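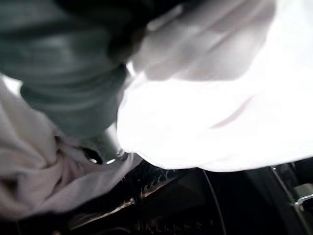

Crédit photo : Clikness / Otau

Appel à participation – Enquête « Le linge de la maison »
Publié le 03/01/2019

L'association d'études Otau, en partenariat avec le bureau d'enquêtes Opoku, recherche 500 ménages pour une enquête consacrée à l'entretien du linge et des vêtements à domicile. L'étude porte sur la fréquence des lavages, la répartition des tâches entre les membres du foyer, le recours aux services extérieurs (laveries, pressings, repassage à domicile) et la durée de vie des textiles.

Une première enquête par questionnaire a recueilli 2 756 réponses. Elle a permis d'établir des moyennes par type de logement et par taille de ménage, mais elle renseigne peu sur les habitudes elles-mêmes : ce que l'on considère comme sale, ce que l'on reporte une fois encore dans l'armoire, ce que l'on lave à part. Le présent appel vise à documenter ces pratiques au moyen de carnets et d'entretiens.

Profils recherchés

L'enquête est ouverte à toute personne majeure responsable, seule ou avec d'autres, de l'entretien du linge de son foyer. Aucune compétence particulière n'est requise. Les candidatures des ménages suivants seront examinées en priorité :
- personnes vivant seules de plus de 65 ans ;
- foyers ne disposant pas de lave-linge ;
- familles avec enfants en garde alternée ;
- colocations ;
- personnes travaillant de nuit ou en horaires décalés.

Un seul dossier est accepté par logement. Les salariés d'Otau et d'Opoku, ainsi que leurs conjoints, ne peuvent pas participer.

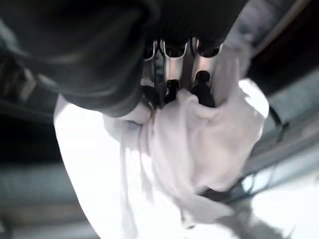

Selon Zuleica Siqueira, le questionnaire précédent ne laissait aucune place au linge qui circule entre deux logements : les sacs que les étudiants rapportent chez leurs parents le week-end, les draps que l'on lave pour une mère âgée, les affaires de sport qui restent chez l'autre parent. Elle demandait que ces déplacements soient consignés au même titre que les lessives.

Cette demande a été retenue. Le carnet comporte désormais une rubrique « linge reçu ou confié », à remplir même lorsque le lavage a lieu dans un autre foyer.

Déroulement

La participation s'étend sur trois semaines consécutives. Chaque ménage tient un carnet, sur papier ou sur l'espace en ligne Trasley, dans lequel sont notés la nature du linge traité, le programme choisi, le mode de séchage et la personne qui s'en est chargée. Un entretien d'une heure et demie est ensuite conduit au domicile ou, sur demande, dans les locaux de l'association. Les entretiens sont enregistrés avec l'accord écrit des participants. 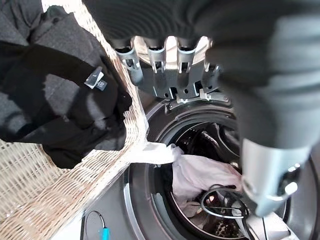

Un lecteur de notre lettre d'information demande s'il faut également noter le linge lavé à la main, souvent quelques pièces dans un lavabo, et craint que les carnets ne soient conçus que pour les machines. Il ajoute que dans son immeuble, le séchage en cour est interdit par le règlement et que cette contrainte pèse davantage sur son organisation que le lavage proprement dit.

Le lavage à la main doit effectivement être consigné, quelle que soit la quantité. Les restrictions liées au logement ou à la copropriété font l'objet d'une page spécifique en fin de carnet.

Indemnisation

Une indemnité de 300 euros est versée à chaque ménage ayant remis un carnet complet et pris part à l'entretien. Le versement est effectué par virement dans un délai de trente jours. En cas d'abandon en cours d'enquête, aucune somme n'est due.

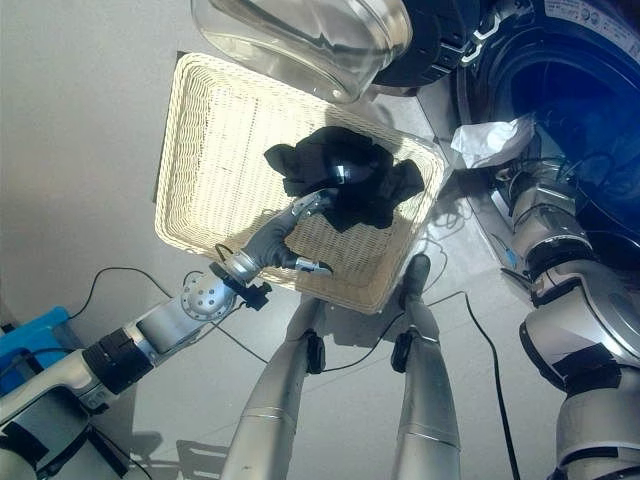
Les frais de déplacement sont remboursés sur justificatif lorsque l'entretien se tient dans les locaux de l'association.

Protection des données

Les réponses sont pseudonymisées dès leur réception. Les enregistrements sont détruits après transcription. Les participants peuvent à tout moment demander l'accès à leurs données, leur rectification ou leur effacement.

Candidature

Le dossier comprend le formulaire d'inscription, disponible sur l'espace Trasley, et une courte présentation du foyer (une page au maximum). Les ménages retenus seront avisés par courrier. Les premiers carnets seront distribués en septembre.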